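Photo booth hire for office party, print or digital only?

pelikan_f
Hello all. I am organising the summer party of our company and I have to choose a photo booth until the end of April. I have two offers. The first is from Brindero, an enclosed booth with a curtain and paper strips, 936 for the evening. The second is from Giner, an open stand with a screen, it sends the pictures to your phone and prints nothing, 479. The difference is big for us. Is paper worth it? I would like to hear from people who have hired one.

toastrack
Paper, every time. I still have strips on my fridge from weddings where I don't remember the name of the groom. The phone ones I looked at once.

mirela_k
I don't agree with toastrack. At our party the printer stopped twice and there was a queue until the food was cold. With the digital one people took their turn and went back to dancing. For a company party I would save the money.

toastrack
A printer that stops is a bad supplier, it is not a reason against paper.

mirela_k
Maybe, but the guest does not care whose fault it is.

oldfixer
Ask Brindero if the price includes 2 copies of each strip. Many firms quote for one, and then couples argue over who keeps it. Ask also how long the attendant stays. Ours was paid for 3 hours and began to pack after the speeches.

pelikan_f
Thank you, I did not think of the copies. I wrote to them and the second copy is included, the attendant is there until 11 pm. There is also the question of the room. The curtain booth needs a flat floor and a socket of its own, and the garden has neither, so it would have to go indoors. We talked it over at work this morning and opinion is divided there as well.

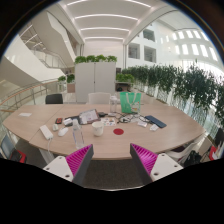
The table at work, with the water bottle and the cup.

hazelwick
If it goes indoors, put it near the bar and not in a side room. We hid ours behind the cloakroom and half of the guests never found it.

mirela_k
With the open stand you don't have this problem, you can see it from everywhere.

toastrack
And everybody can see you, so the shy ones stay away. The curtain is the whole point!

pelikan_f
This is a good argument, we have many shy people in accounts. I will ask Brindero for a smaller package and write again when I have the answer.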